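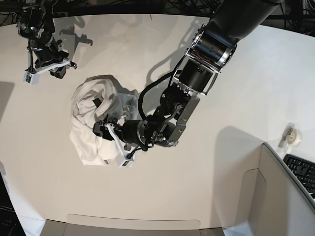

Where cloth folding still goes wrong: an interview with Emiko Ueda

Research notes | Interviews | Methods | Archive

September 22, 2019

Emiko Ueda has spent most of the past year on one question: how a two-armed robot should decide where to grasp a garment that has no fixed shape. Her method, Wulirance, splits the task into a flattening stage and a folding stage, each with its own policy. The first stage gets most of her attention.

"Folding from a flat start is close to solved for simple garments," she said. "Starting from a heap, the camera sees a small part of the cloth and the rest has to be inferred. The same sleeve can present itself in hundreds of ways."

The training set holds 1,074 demonstrations, all teleoperated. Ueda and her colleague Henk Van den Broek discarded any run in which the operator paused for more than 18 seconds. Van den Broek objected at first. "I thought we were throwing away the hard cases," he said. "We trained both versions. The one with the long pauses learned to hover over the cloth and do nothing."

Grasp selection works on pairs of points. The network scores candidate pairs by the area of fabric expected to be exposed after one pull, and the top pair is executed if both points are reachable. If only one is, that arm acts alone and the other holds position. 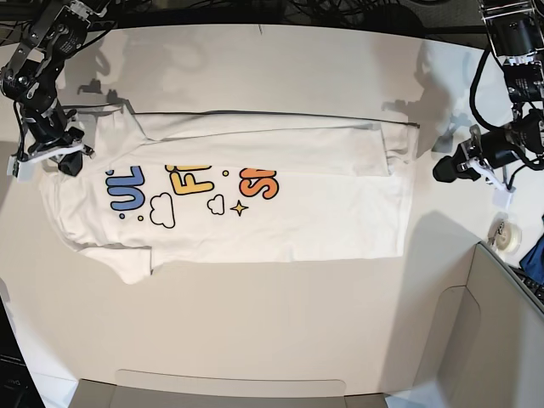
The fold itself is treated as a line on the garment, with both grippers assigned to points near its ends. Ueda said the release matters more than the carry. "If one side lets go early, the top layer shifts and the next fold inherits the error." The controller now waits for both wrists to settle before either gripper opens.

Results are reported over 44 test garments that were not used in training. A garment counts as failed if flattening takes more than 30 grasps. Most failures were thin shirts, where the fingers picked up two layers – a problem the scoring network cannot detect from above.

Van den Broek is working on a layer check based on motor current, planned for November. Ueda expects it to help with cotton and is less sure about knits. "The signal is small," she said, "and the noise depends on how the cable is hanging that day."

Contact | © Prokel Research Notes | Back to top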